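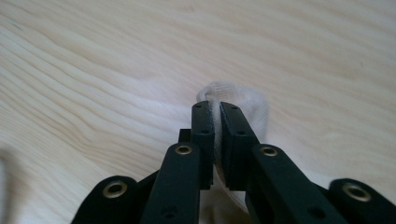
White mesh between the Rivton's fingertips, wooden tabletop.

Rivton hand-held gripper kit - README

I bought the kit from Kauppinen in January and I'm still pretty chuffed with it! You squeeze, the black fingers close, and you've got a grip on thin stuff like mesh. Mine cost $695 with 2 spare fingertips (grey ones, sadly - I wanted the same colour). Assembly took me 35 minutes. Soft fabrics are in the folder called mesh, 19 clips so far.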